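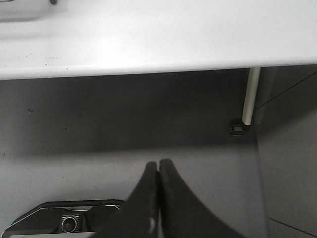
Wanted: Someone to Look After Marty

Part-time cell technician, Sorncombe site. Posted July 18, 2024.

Marty is a robot arm with a two-finger gripper. Marty picks up small electrical parts and puts them in desk trays, and is paid nothing for it. You would be paid, though after you see the hours you may wonder which of you got the better deal.

Skondham runs the cell, and until April the looking-after was shared among whoever happened to be standing closest when it stopped. This produced a maintenance log with 206 entries, a good many of which read "fixed it" in the same handwriting. We would like the next 206 to say how.

What you'd do

Start the cell in the morning, home the arm, and run the open-and-close check on the gripper before anyone gives it a part.
Look over the fingertips, clean them, and change them when they're due. They come in pairs and get changed in pairs, however good the other one looks.
Put the trays back where the program thinks they are. Everybody nudges the trays. Everybody denies it.
Re-teach pick and place points when the parts change, usually with a day's warning and sometimes with an apology.
Wipe the tabletop and the wrist camera. Use the lens cloth for the camera. The shop towel is how we came to own a second camera.

The parts are buttons, terminal blocks and other things that live in control panels. A mesh tray is an unforgiving place to put them down: come in a little low and you catch the rim, come in high and you've dropped it. Most of the job is in that gap.
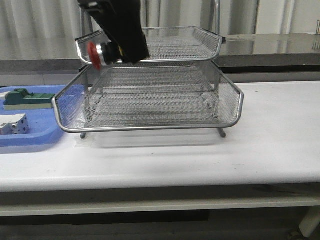 Do I need a robotics degree?
What you need is two years of keeping some kind of machine running, and the patience to change one setting at a time. We've had good luck with people from copier repair, bakeries and car washes.

What you'd bring

You can read a wiring diagram and admit when you've read it wrong. You know what a torque driver is for. You lock out the power before your hands go anywhere near the arm, including when it's only for a second. You write things down in sentences, with the date, so that a stranger could follow them on a Monday.

Experience with the Allex controller would be nice. It's a sturdy piece of equipment with 13 menus, and the one you want is under "Other." Fault 917 will become familiar to you. The manual describes it as "general condition." In our cell it usually comes down to the gripper cable, so we reseat the connector at the wrist, check the strain relief, and home the arm again at low speed. If that clears it, log it. If it comes back the same shift, swap the cable and log that too. 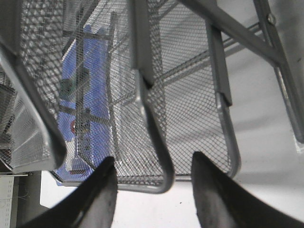 Anyone who has spent an afternoon chasing a fault like that, and was a little pleased about it afterward, should apply. The rest of the work is quieter: backing up the program before you touch it, keeping the spares drawer honest, and telling the scheduling people that the arm can't go faster because they have asked it to.

Hours and pay

Weekday mornings, with an occasional afternoon when new parts come in. Hourly rate depends on experience and will be in our first reply to you, so you don't have to sit through an interview to find out. Parking is free. The coffee is also free and priced correctly.

How to apply

Send a one-page résumé and a short note about a machine you've kept alive longer than it deserved. Tell us what broke, what you thought it was, and what it was. Put "Marty" in the subject line and send it to the Skondham hiring desk, Sorncombe. Shortlisted applicants will be invited in for a paid morning at the cell, where they'll change a set of fingertips and write the log entry for it. We read the log entry first.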